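Ticket 3326: Gripper drops its connection partway through a move
Status: Open
Product: Hinitz two-finger gripper, firmware 802
Opened: Dec 7, 2021

Hi folks! I'm the one who bugged you about the mounting plate a while back, so thanks again for that, it fits great. New problem now, and I've been chasing it long enough that I'd love a second pair of eyes.

We're trying out your gripper against the Saengthong one on a UR arm, same table, same little pick and place routine with kitchen stuff. The idea is to choose one of them for the Mudlow project before the end of January. The Saengthong is slower and honks like a goose when it opens, but it has never lost its connection on me. Yours is the one I want to keep (so much nicer on thin edges!), and it keeps doing this:

Error 689, device not responding
Gripper state: unknown
Program paused

The fingers stay wherever they were when it happened. If I hit resume on the pendant, the error comes right back. If I cut tool power and turn it on again, everything works like new until the next time.

What I've tried so far, in the order I tried it:

Swapped the cable for the spare that came in the box. No change.

Took the force setting way down, thinking it might be drawing too much current on the squeeze. No change, except now it drops things, so I put it back.

Reinstalled the Stakamari driver from scratch. That got me one lovely quiet afternoon and then the error was back the next morning. I don't think it fixed anything, I think I just got lucky.

Ran open and close in a loop with the arm parked. It did 1,286 cycles without a single complaint! I was so annoyed. I went home.

Ran the same loop while moving only the base joint. Also fine.

Ran it while turning the last wrist joint back and forth, and there it was, error 689 in under a minute. Did that again three more times, and it died every time, always when the wrist was swinging back toward zero.

So that's where my head is at: something at the wrist end, either the connector or the way I've got the cable run. I read the install sheet again and it says to leave "enough slack for full rotation," but it doesn't give a length or say where the first tie should go. I've left plenty, maybe too much. Routing on my end looks like so:
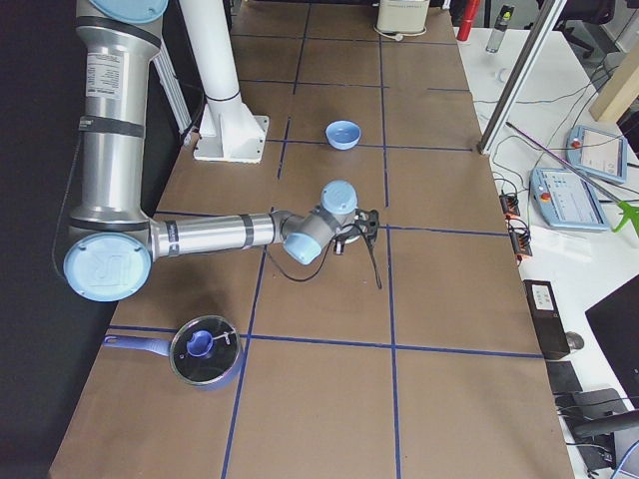
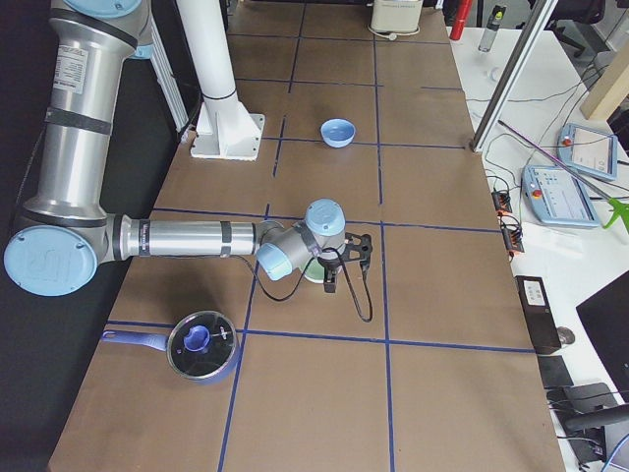
My main question is whether the connector on the gripper body is supposed to have any wiggle in it. Mine does, a tiny bit, side to side, even with the collar screwed down as far as my fingers can get it. The Saengthong's doesn't budge. And if the connector's okay, is that loop of black cable hanging down by the gripper too long for what your strain relief can handle? I could clip it up along the forearm easily enough, I just don't want to change two things at once and never find out which one it was. There's also a coupler between your cable and the tool port that I could take out if you think it's worth a shot.

I've got the driver logs for all four failed wrist runs plus the parked one, and I can upload them if you tell me which format you want (the export menu gives me two and the bigger one is huge). I haven't opened up the gripper, and I won't unless you say it's okay with the warranty.

For now I've limited the wrist joint in the program so it never makes the full swing, and it's been running okay that way, but it can't reach the near corner of the table like this, so I can't finish the comparison. If it's quicker for you to just mail me a new connector collar, I'm happy to be the guinea pig. Thanks!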